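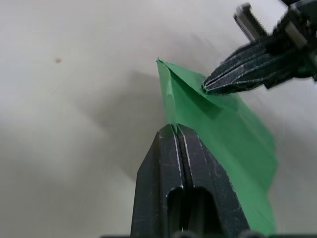

Who should write the rules for working next to a two-armed robot?
The people who stand next to one all day, together with the people who have to sign off on it.

Call for participants: shared-bench working group

Zitden is putting together a working group to write a plain-language code of practice for small two-armed robots used at benches, and we'd love to hear from you if you work with one, fix one, teach one or keep one safe. We have 15 places. Two are held for people in their first year on the job, so please don't count yourself out if you're new!

We got started after Lerato Nel and Javiera Garrido compared the bench rules from their two shops, Etar and Mkhize, and found that they disagreed on almost everything. One shop had operators hit the stop before reaching in for a dropped part, the other let them reach in at slow speed. One logged every change of fingertip pads, the other swapped them when they looked tired. Both sets of rules had been written by smart people who cared a lot, and we want to get more of those people in the same room.

What we'll be working on

- Handing over from one arm to the other: who checks the grip, and when a person may step in
- Light work with paper, film and thin card, where grip force limits borrowed from metal parts make little sense
- Pad and finger wear: what to look for, what to write down, when to pull a tool from service
- Pausing and restarting after somebody has reached across the bench
- Telling visitors and new hires what they need to know in a few minutes (this one is harder than it sounds)

What we're asking of you

The group meets online for 7 sessions, starting in December, always at 4 p.m. Between sessions you'll read a short draft and mark it up. Be blunt -- the drafts are rough and we like them that way. You'll also try at least one draft rule at your own bench and tell us how it went, with your employer's okay.

You don't need a degree or any background in standards. You do need regular hands-on time with a robot arm, or responsibility for people who have it. If you already sit on a standards body, you're welcome too, though you'd be here as yourself and we won't ask you to speak for anyone else.

Participants are paid for each session, and everyone is named in the finished code unless they'd prefer not to be. The code will be free to download, copy and change.

How to apply

Send us a page or less on the work you do and one rule at your bench that you'd change tomorrow. Voice notes are fine. Elmarie Xaba and Debora Cirillo read every application and will write back either way. Questions about pay or time off go to Lizelle Van der Merwe, who can also send your manager a short letter about the project if that would help.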